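Folding the Big Stuff: What We Learned About Bedding and Winter Jackets
Final report, Household Skills Project, December

Our group picked the pile. Everybody else in class went for T-shirts and towels, and we wanted the things that fight back: padded jackets, quilted clothes, blankets, pillows. We used a spare room at Zepeda Hall and gave ourselves 45 minutes per round, with 14 rounds in all.

Round one was a mess (a really fun mess!). We stacked whatever came to hand, and the puffy jackets slid right off the top. By round 7 we had a system we liked. Blankets go down first, folded in thirds so there's a long flat edge to line up with the shelf. Jackets get zipped before folding, sleeves tucked behind, and then you lean on them with both forearms until the air sighs out. I could do that part all day.

The biggest surprise was how much quilting helps. The stitching grips whatever it's touching, so a quilted piece next to a slippery jacket keeps the whole stack calmer. Pillows stay on top or at the far end, always, because anything you put on a pillow is going to roll.

We'd still like to try rolling the jackets, and to see how a tall pile does after 2 weeks in a closet. The striped blanket is my favorite base layer so far, and I'll defend it to anyone.
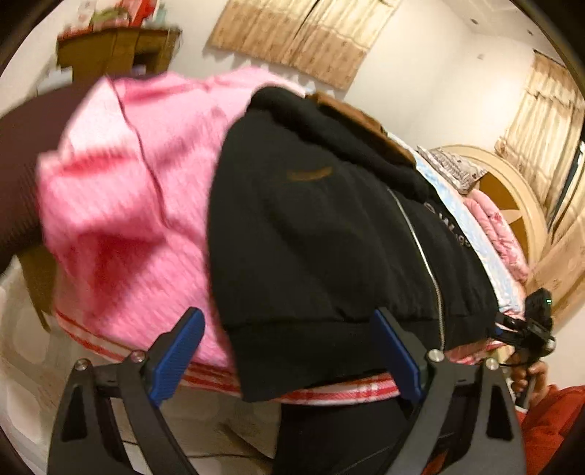
Nicanor Ventura: Great read, but try storing the padded jackets on hangers if you have the space. Mine came out of a stack in spring with flat spots that took forever to fluff back up.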